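Workden Shop Notes: Setting Up a Block-Pushing Table for a Student Robot Club

Posted March 21, 2018 in Workshop Tips

These notes cover the table used by the Etero student team for its block-pushing project. Most of them apply to any small robot station in a school shop or a garage.

Choosing the board

Use a flat hardwood board as the work surface. A large laminated cutting board is the cheapest source. Check it with a straightedge in both directions and along the diagonals before paying for it. A board that rocks on a flat counter will rock under the arm, and the height setting will drift from one end to the other.

Sand with 120 grit, then 220, always with the grain. Skip the mineral oil. Oil leaves patches where blocks stick, and the patches move as it soaks in. One thin coat of matte water-based finish is enough. Let it cure for 24 hours before putting anything on it.

Fastening

A board held down with clamps will creep. Screw it to the base and drive each screw by hand for the last few turns. Overtightening pulls the corners down and puts a crown in the middle. If a screw spins freely, fill the hole with a glued toothpick, trim it flush and start again.

Mark the base with a pencil line along one edge of the board. If the line and the edge no longer agree, repeat the position calibration before the next run.

Printing the blocks

Print all the blocks from one brand of filament if possible. The team used Balton spools for every color. Weights vary with infill, and a light star slides differently from a heavy one, so keep the infill the same for all shapes. Knock the burrs off the bottom edges with a file – three or four strokes per side – and wipe off the dust.

Leave the side walls as printed. The fine texture gives the pusher some grip. Sanded sides let the tip slip around corners, mostly on cylinders.

Setting the pusher height

Lower the rod onto a sheet of ordinary paper until the paper drags, then raise it slightly and save that height. Check it at all four corners and in the middle.
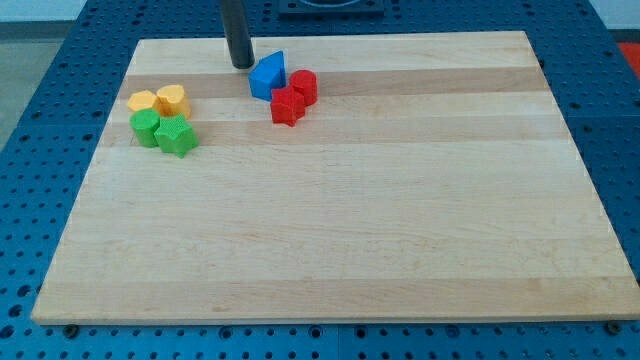

Round tips are easier to live with than flat ones. A flat tip that is slightly out of square digs into the finish on one side.

Sorting by color is a good first task for new members. Start with two blocks of one color and add a second color once the first pair comes together reliably. Stars are the hardest shape to steer. Push on a point and the block turns; push into the notch between two points and it mostly goes straight.

Routine care

Wipe the board with a dry microfiber cloth before each session. No furniture spray. Clean the rod with rubbing alcohol on a rag, with the power off.

Keep a log of resets. The team recorded 153 runs for the Tomić Cup entry, and 77 of them were repeated after a loose screw was found. A check at the start of each session takes less than a minute.

Store the blocks in a lidded box away from windows. PLA left in a hot car in July will warp.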